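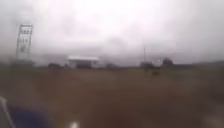 Farkura rain repellent for windshields, 9 dollars a bottle
Reviewed by Iolanda Fagundes

The label promises a clear view in any weather. I live where the weather is mostly fog and the view is mostly a gas station, so my expectations were modest.

Application is easy enough. Wipe it on, wait 17 minutes, buff off the film. The film did not want to be buffed. I used two microfiber cloths and an old T-shirt and there was still a greasy rainbow on the passenger side, where my sister Kátia got to enjoy it all the way to Fontes.

In real rain, at highway speed, I'll admit it's good. Drops scoot up the glass and leave, and I had the wipers off for long stretches. In drizzle or mist it does very little except make the wipers chatter — a sound like a duck being told bad news. Below 46 mph the drops just sit there and think.

Mine lasted nearly three weeks in December before it needed redoing. The Flomus wipes cost less and smell worse, and I'm going back to them when this bottle runs out. Three stars. The cap leaks, so store it upright.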